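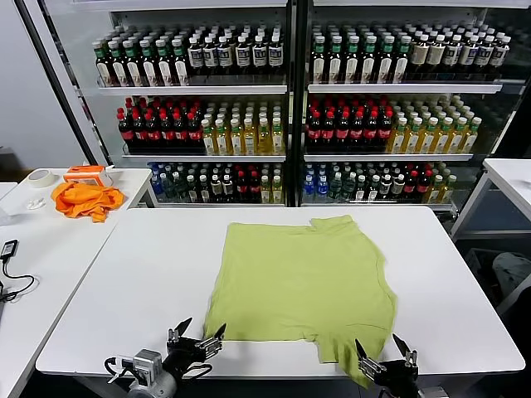
Tareditz approves equipment plan for garment-folding cells

Tareditz has approved a plan to purchase five two-arm robot cells for its garment services division, following a budget review completed in March. Two of the cells will be ordered in the first round. The remaining units will be released for purchase once the first pair has been accepted by the operations department.

The plan covers robot arms, grippers, wrist cameras, work tables and spare parts. It also sets aside funds for operator training and for changes to the power supply in the folding area. Tables are budgeted as separate items under the plan, as the review found that the height and depth of the work surface had a direct effect on which arm models could be considered.

"We asked each supplier to quote for a complete working position," said Gintarė Kivi, head of capital planning at Tareditz. "In earlier rounds we received prices for arms alone, and the cost of mounting, cabling and replacement gripper fingers came to us later as change orders. The new form asks for all of it on one page."

Quotations were received from Illico and Dzene. Both firms were asked to base their offers on the same task: taking a short-sleeved T-shirt laid out on a table and folding it to a shape suitable for stacking. T-shirts make up the largest share of items handled by the division and will be the only garment type included in the first round. Trousers and long-sleeved items are to be considered under a later request.
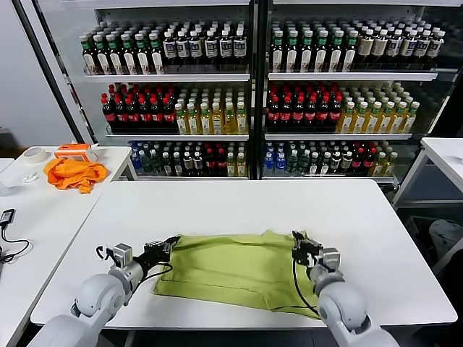 Gripper wear is treated in the plan as a running cost. Fingers and wrist cables will be held in stock at the site, and suppliers must state a delivery time for each replacement part. The plan also requires that a gripper can be changed by trained floor staff without a service visit.

Maintenance will be provided under a contract of two years, with an option to extend. Koderbridge has been engaged to review the service terms before signature and to advise on software licensing, which the budget lists separately from hardware. License fees are to be fixed for the length of the contract.

Gleice Guimarães, operations manager for the garment services division, said that floor staff would take part in acceptance testing. "The people who fold shirts every day know what a good fold looks like, and they will sign the acceptance sheet together with engineering," she said. "We have also asked for time in the schedule to repeat the tests — a single good run is not enough for us to release the next payment."

Payment will be made in stages tied to delivery, installation and acceptance. Staffing levels in the division are not affected by the first round of purchases. Employees assigned to the new cells will receive training during regular working hours.

Supplier questions on the equipment plan should be sent in writing to the Tareditz capital planning office.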